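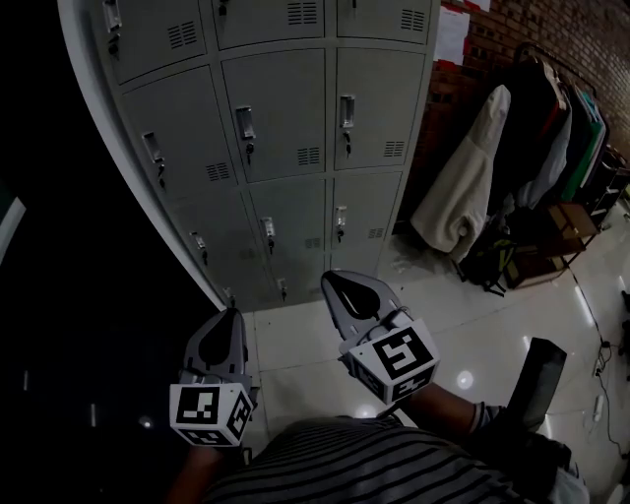 A locker is only a cupboard with a key and a bit of airflow, according to one reader who wrote in after my last entry, and I shouldn't make a meal of it. Fair enough, but I think there's more to say!

Locker (storage)

A locker is a small lockable compartment, usually one of several built into a single cabinet. You'll find them in schools, swimming baths, factories and staff rooms, and most of the ones I've used have been painted steel in some shade of grey. The block I know best has nine doors in three rows of three, with silver handles set into the doors and little dark keys hanging on tags from most of the locks.

Doors and sizes

Compartments needn't all match. Mine has bigger doors in the middle row, and that's where I'd put a coat or a decent-sized bag. Cabinets are described by tiers, meaning how many compartments sit one above another, so three rows makes a three-tier cabinet. The old Fitley catalogue (I still have a copy, minus its cover) also listed a tall six-tier model, and I can't say I ever got more than a pair of shoes and a sandwich box into one of those.

Vents

The slats or slots in a locker door are called louvres, and they let damp air out. They vary in where they're placed - some makers put them up high, others near the bottom corner. Muneck cabinets had both, as I remember, and the bottom vents always filled up with fluff.

Locks and keys

The commonest sort is the cam lock, where turning the key swings a flat metal tongue behind the door frame. Keys normally come in pairs with a number stamped on them. Dvorak sold theirs in a run of 300 different keys, so on a big site you did now and then open somebody else's door by mistake (I've done it, and it was very awkward).

Alongside the lockers

A clothes rack nearby is a great help, especially for long coats that would crumple in a short compartment. Tiled floors are common too and easy to mop, though a shiny one can be slippery in wet shoes.

See also: Cloakroom; Cam lock; Dilon bench; Coat hook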